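Tips for the day crew, Flollton floor. Pick what's useful, skip the rest. Add your own at the bottom, initials please.

**Before the arms start taking over the tidy-up jobs**

- Cables first. Loose loops on a shiny floor are the worst – wheels catch, feet catch. Coil, velcro, done.
- Small tables: grab by the leg near the top, not the tray rim. Trays tip.
- Wipe hand grips with a barely damp cloth. No spray cleaner on the rubber, it goes tacky. Ask Bheki how he knows.
- Marker cards flat on the floor, no curled corners. Bent card = bin it, there's a stack of 100 in the supply drawer.
- Blinds down after lunch on the bright side. Glare on polished stone messes up everything, including your eyes.

**Shifts, and what changed**

Since December the evening reset is half automated. Used to be two people, dishes, cushions, tables back in place. Now one person sets up and checks, the Jeleck unit does the carrying. Less bending. More waiting around. Meron's knees are better, her patience isn't.

The other change is teaching. Someone has to do each job by hand with the gripper first, slowly, same way every time. That's a real job and it goes on your timesheet as one. 20 minutes on, then swap. Themba did a whole afternoon straight and couldn't open a jar after.

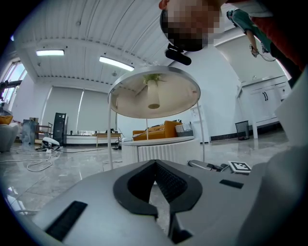
*Page last changed: Sunday, May 1, 2022 (K. Nkuna)*

Working with the hand-held gripper around furniture:

- Come in low and slow. Look at where the legs are before you look at the tray.
- Round tables with thin legs – go between two legs, never across one. You'll hook it.
- Shiny undersides throw reflections. Don't aim at a reflection. Sounds dumb, I did it twice.
- Two people near the same table, one talks. The other one moves. Agree who before you start.
- Put tools down away from the walking line. Wastebasket side of the kitchen end is good.
- Long hair tied back, sleeves tight at the wrist. Straps and cables in your hand, not hanging over the jaw.

**Stuff that wears out**

Jaw rims: check for nicks at start of shift. Spares come from Rusby, order no. 330, takes a while so order befroe the last one goes. Charger bricks get warm, don't stack them on the sofa. Table feet – stick felt pads on, saves the floor and the noise.

**Things people keep asking**

Are hours getting cut? Not on this floor. Annatjie has it in writing, copy in the break room. Evening hours moved to mornings, total stayed the same. If the morning start doesn't work for you tell her this week, not next month.

Do I have to do the gripper work? No. Keabetswe keeps a list, you can come off it any time. Set-up and checking count the same for pay.

Who do I call when it stops mid-job? Ext. 779. Don't push it out of the way, dont unplug anything. Call, wait, put the kettle on.

Can Ham people borrow our kit? Ask Bheki. Probably yes if it comes back charged – last time it didnt.

**Still to write up**

- cushion covers, which ones slip
- better way to label the bins
- floor wax, what brand was it? Themba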